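Minutes of the Equipment Planning Meeting
Hassanpour Workshop, upstairs room
2026-10-28

Bronwyn Lowther was in the chair and Dalva Marinho took these notes, with apologies in advance for their length (it was a good, full discussion and I did not like to leave things out). Bronwyn thanked everyone for coming up after a long shift and for the lemon cake, which did not last past item 1.

1. Notes of the last meeting
Accepted, with one correction. The quote for replacement gripper fingers came from Clovano and had been written down as coming from Altetti. Dalva was sorry for the mix-up and has fixed the file copy.

2. Second arm for the chair frame work
This took up most of the evening. Bronwyn went over the two offers again for those who missed the summer round. Altetti would sell us the arm outright, with the controller and a service visit in the first year. Clovano would rent us one by the month, with an option to buy, and their rental includes the gripper. There was a lot of warm feeling for the Clovano offer, mostly from people who remember how long we waited for parts the last time we owned everything ourselves, but it was pointed out that the rent would come out of the running budget, and that budget is already stretched thin by the new lighting.

Dalva asked whether we might settle what the arm has to hold before settling whose arm it is. The tubular frames are awkward things, long and open in shape, and a grip that suits a straight leg may not suit a bend. Everyone agreed that this was sensible and that we should have started there.
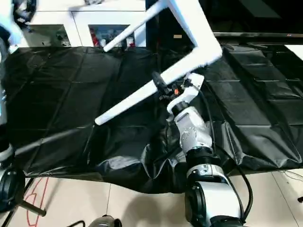
Bronwyn will write to both firms with the same short list of questions: which finger sets they offer for painted tube, what a spare set costs, and how soon it could be delivered. She hopes to have both answers in hand before the December meeting, and no order will be placed until then.

3. Smaller purchases
Finger pads: $147 for the set from Mavum, approved.
Cable clips and sleeving: up to $200, approved. Dalva will order these together with the pads and save us a delivery charge.
Fresh sheeting for the work tables: held over. Bronwyn would like to see a heavier grade first, and kindly offered to bring samples.

4. Money set aside
After some friendly back and forth it was agreed to put $500 into the repair reserve now and look at it again once item 2 is settled. Dalva wished it noted that she had asked for more.

5. Training
Two people would like to learn to set up the arm, and Bronwyn is delighted. Sessions will be on the early shift, and names should go to Dalva.

Next meeting in December, same room. Bronwyn to bring the Altetti and Clovano replies, Dalva the reserve figures.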